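Keeping Small Things in One Place: A Project on Clutter in a Shared Kitchen

Comfort Essien
Aug 23, 2022

Introduction

My project looked at what happens to small items left on a kitchen worktop. I live in a shared house called Dolan, and things get put down beside the sink when people come in. Keys, toys and cleaning things end up together, and then someone has to look for them. I wanted to find out if a plain serving tray would make them easier to find.

Method

The study began in June and ran for 6 weeks. For the first 3 weeks we carried on as normal. For the last 3 weeks a tray was kept on the worktop next to the sink, and everyone was asked to put small items on it. Each time a person went looking for something, they wrote on a sheet whether they found it within a minute. I stopped each half of the study when it reached 100 entries.

I looked at two trays before starting. The first, from a shop called Pukance, was smooth, and keys slid when it was moved. The second came from Imix and had a raised pattern, so I used that one.

Results

Without the tray, most of the entries for keys said "not found in a minute". With the tray, 92 of the 100 entries were marked as found. The other entries were mainly for things left in coat pockets, which the tray could not help with.

There were some problems. The washing-up sponge kept being put on the tray, and soft toys next to it got damp. The tray also crept towards the sink during the day, and we had to push it back. My cousin's little boy used it as a bed for his toys, so the keys were sometimes under them.

Discussion

The tray worked best for keys. It was less useful for anything wet. I would give the sponge its own dish and move the tray further along the worktop. The sheet depended on people being honest, and two housemates forgot to fill it in during the Uto festival, so the results are not exact.

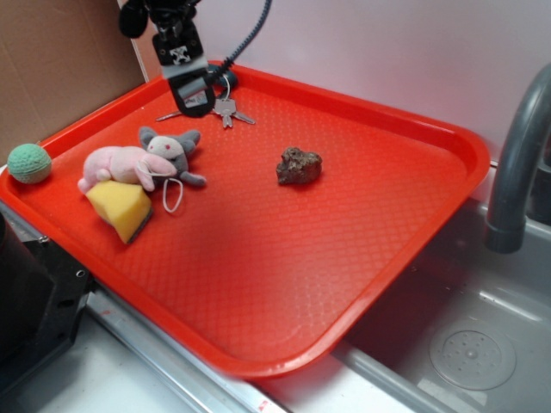

Should a washing-up sponge be kept on the same tray as keys and soft toys?

It is better to keep it apart, in a small dish that drains. A damp sponge can wet the toys and leave marks on metal.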